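My garage stopped being a garage in July. The car lives on the street now, and where it used to sit there's a secondhand workbench, a 3D printer I got off a guy in Hirkwood for 60 bucks, and more zip ties than any household needs. I'm building a robot that picks up after us. It's called Stenus, and so far it has picked up one sock (I cheered anyway!).

The arm was the easy part. Ravindran Achari, who has the next bench at our Thursday workshop, talked me into doing the hand first and the wheels later, and I've been stuck on the hand ever since.

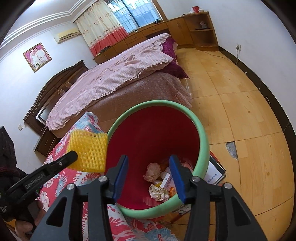 Fingers have eaten most of my fall. My first pair was hard printed plastic, and anything light just squirted out sideways. Crumpled tissue is awful, by the way, it squashes down to nothing and then hangs on when you want it to drop. So now I'm all about soft pads on the inside faces, like the blue ones over the red bin, with simple pivots behind them that I can take apart with one screwdriver. And those foam mesh fruit nets! I've started saving every one we get, they're a terrific test piece, all squish and holes.

I've spent $700 so far, and my spreadsheet of attempted grabs is up to 1,201 rows. Ravindran wants me to switch to stiffer springs before I print anything else. I ordered a bag of 20 last night, and the wheels are still in their box.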